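**Gridotis** is a student robotics club in Brelldale, founded by Alcides Pacheco, a former electronics teacher. It has 18 members and meets in August for a building session and during the school year for practice and competition.

The club works mostly on two-arm manipulation. Its main project, Pinto, is a pair of black robot arms mounted on either side of a wooden tabletop. Students write the control programs and set up tasks using ordinary household and office items. One of these is the lamp task, in which the arms handle a round white bulb above a red desk lamp.

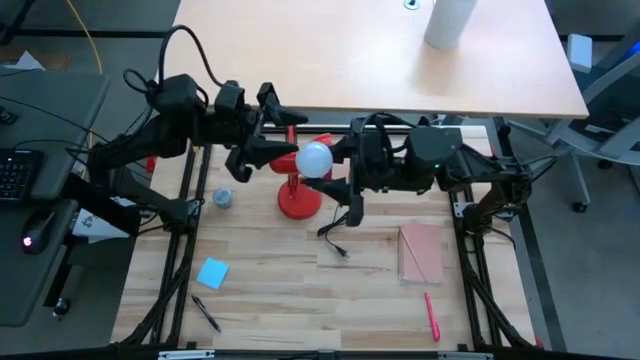 ## Competition

Gridotis takes part in the Jisico, a regional contest for school teams. Each team has 13 minutes to complete a set of tabletop tasks, and the highest possible score is 105 points. In its first season the club scored 70 and did not reach the final round. The rules allow teams to change their programs between rounds but not their hardware.

## Membership

Membership is open to students in the upper grades. New members work with an older student until they have passed a short safety test.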